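Fruit table, cont. Moved everything to the round table w/ the blue woven cloth, the bench is still full of Mizanur's jars. Plate is the white oval one from Brutstead. Want citrus high in the middle, small stuff low at the ends -- Tahsin says too tidy, we'll see.
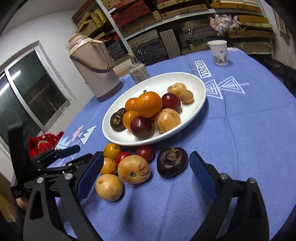

Brutstead, Saturday, March 30, 2019

Mandarin on top, water chestnuts at the left end. Some pieces left out on the cloth in front, incl. the big dark chestnut off by itself. Pale one with the streaks -- pepino? ask Dilani, she did the shoping. Label says 725 g for the lot, not checked.

Cloth slides. Need 3 clips underneath. Iresha wants teh plate turned 30 degrees, do it Monday before the tomatoes go soft.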